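18 October 2023, bench 2, AVAS speaker job

Swapped the Zalwood driver for the Pundum one this morning, same bracket. Bracket buzzes. Put foam tape under the left ear, buzz moved up in pitch but still there. Need a stiffer plate, asked Jerome Ocampo to cut one in 3 mm.

Sweep at low speed setting, mic on the short stand:
- Pundum: peak at 927 Hz, ugly, almost 10 dB over the rest
- Zalwood: flatter, but falls off a cliff above 1,000
- both fine on reverse tone

Didnt redo the rear mic position. Cable is bad at the connector end, wiggle it and it crackles. Throw it out, don't put it back on the hook!!

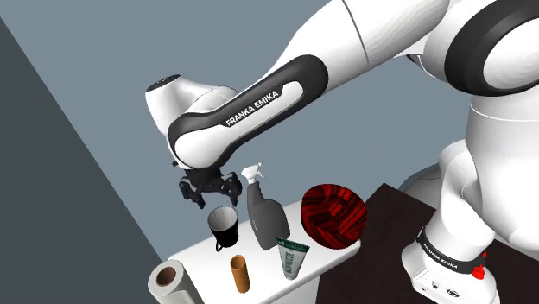

Firmware from Bautista, build 9. Pitch shift with wheel speed now goes up smoothly, no more stepping. Fade out at the top end still too sudden, sounds like somebody pulled the plug. Wrote to them, want a longer ramp.

Water spray test on the housing put off untill the new gasket is in. Old one has a nick by the drain hole. Prorkon quoted February for molded ones, too late, will cut a few by hand from sheet.

To do
- notch filter at the peak, try narrow first
- resweep with Jerome's plate
- new mic cable
- ask who has the torque driver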